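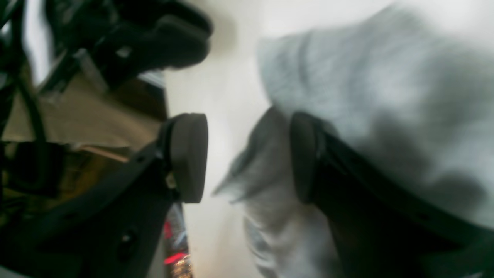

*Fig. 1. Wrist view, both pads, gray cloth moving past.*

**Handout 4 – Teaching by teleoperation: soft stuff**
Kneath lab, section B. Notes by Llinos Mathias, corrections to Meirion Lougher please

Read before the session. Cloth is harder than blocks. A block has a pose – six numbers and you're done. Cloth has folds, and the folds keep changing on you while you work.

## What gets recorded

- joint positions, both arms
- gripper opening, both
- wrist views plus the overhead view
- your commands (stored seperately from what the arm did, don't mix them up)

Wrist views blur when the cloth moves fast, see Fig. 1. Slow down near contact. A policy trained on smeared frames has very little to go on at the exact moment it needs to see the pads.

## Choosing a grasp

Grasp choice is where most first-time operators lose time. They go for the middle of the heap, get a fistful of layers, shake it, start over. Look for an edge or a ridge you can get one finger under. In the view below the small peak of cloth toward the left is the kind of place to aim for, much better than the flat part over on the right.

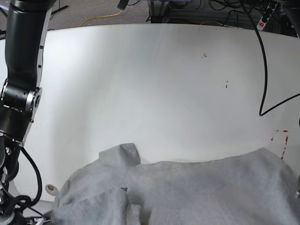 Commands go out at whatever rate the leader arms run, but your own reaction time is the slow part of the loop. Meirion Trevor's rule from the Cedwood course: move, stop, look, close. Beginners close while still moving and the fingers skid over the top. With a cable loop hanging off the arm below the joint, like the one in that view, think about where the slack goes before you rotate the wrist. Same goes for anything lying across the table. Plan the path first, then squeeze the trigger.

## Episode rules

Target for the term is 1000 episodes across all groups. Bad ones count only if labeled. Label at once, not at the end of the day.

1. Home both arms. Check the task name on screen.
2. Start recording, then pause a beat before the first move.
3. One arm works, other arm stays up and clear until you need it. Below, right arm down at the edge of the garment, left gripper held up over the back of the table.
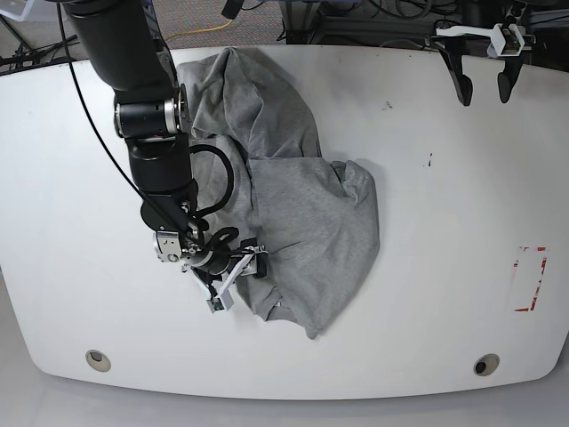 4. Flatten before you fold. Pull outward from a corner, low, keep the pads near the surface.
5. Regrasp if you miss. Leave the miss in – recoveries are useful data.
6. Open fully, back off, stop recording.
7. Write the label: good / recovered / failed.

For next time: Sellow notes, section 19, on action chunking. Bring one failed episode per pair, Rhodri Meredith will replay them on the big screen. Questions to Glenys Watkins.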